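4.2 Simulator setup and upkeep for the sidewalk unit

All route tests for the Skonine cart were run in simulation first, on one desktop machine under Ludivine Cordier's desk. Vorlow handles the physics, Grivari the rendering. Both versions were frozen in November and stayed frozen, apart from one patch, see below. Start pose, cart mass and wheel friction sit in a single config file. Change nothing by hand in the viewer, it does not save.

The street block is the one used for the curb-following and obstacle runs. Cart starts on the sidewalk, goal is placed at the far end, curb kept on the right. Fixed objects have collision shapes drawn a little larger than what is rendered. Anything thin gets its own shape, otherwise the planner clips it. 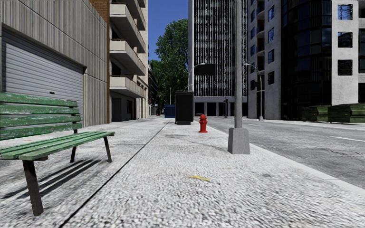
Figure 6. Street block used for the sidewalk runs, rendered view. Bench at left, lamp post and hydrant on the curb side.

The bench gave most of the trouble. Slats and metal legs were first imported as one solid hull, so the range sensor model saw a block and the cart swung wide toward the curb. Anca Stanciu split it into seat, back and legs. After that 200 of 213 runs reached the goal. Of the 13 failures, most ended at the square base of the lamp post, where the collision shape had slipped out of place after a reload. Fixed by parenting it to the post. The remaining ones we did not trace.

Shadows are left on for camera runs. The striped one by the bench was read as a step in the early tests and the cart stopped dead. Retrained the ground classifier with 58 extra views, no more stops there.

Routine between batches: clear the render cache, reload the block, check that the wheel encoders read zero, drive one short loop with logging on. Takes 29 seconds. If the loop drifts, restart Vorlow before Grivari, never the other way round, the clock offset is wrong otherwise and the log timestamps are useles. The one patch, applied 25th January, shortens that offset but doesnt remove it. Runs from before the patch are kept seperate in the results tables.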